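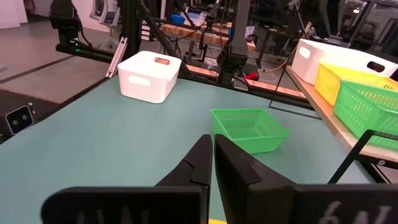

Two Nights of Trellia, and Why My Ears Are Still Ringing

30 Mar 2024

I bought my tickets for the Trellia shows back in December, when the tour was announced and the presale page kept throwing me out (I was in the queue behind 2,000 other people at one point, with a cup of tea going cold and my credit card propped against the lamp). I only meant to get one night. Then the second one popped up while I was still feeling pleased with myself, and well, you know how that goes!

The first night was at the Grimdale, the big old hall down by the river that holds 3,000 and was packed right up to the back of the balcony. I've seen plenty of bands swallowed up by that place, so I was nervous for them. They opened with the slow one from the new record, just voice and organ for the first couple of minutes, and the whole room went quiet enough that I could hear the bar fridge humming behind me. When the drums came in I may have grabbed the arm of the woman next to me, who was very nice about it.

They played most of Bezerra, the new album, and I have to say it makes a lot more sense live. On record I found the middle stretch a bit sleepy. On stage those same songs have a real push to them, and the trumpet part on the fourth track, which I'd hardly noticed at home, gave me goosebumps.

Night two was at Zoddale, and it couldn't have felt more different. It's a little upstairs room with a capacity of 277 and a staircase that my knees do not care for. No lights to speak of, no backdrop, and the singer had to climb over a monitor to get to the piano. They threw out most of the previous night's set and played 9 songs from the first two records, including a couple I never thought I'd hear in person. There was a false start on one of them, everybody laughed, and they took it again from the top at about half the speed. I liked it better that way.

If you made me choose, I'd take the small room, though I'd be sorry to lose that organ opening. I came home with a tour poster that got a bit bent on the bus and a seven-inch I haven't played yet, as my turntable needs a new belt. If any of you caught the earlier dates, do leave me a comment and tell me what they closed with. I'd love to compare set lists.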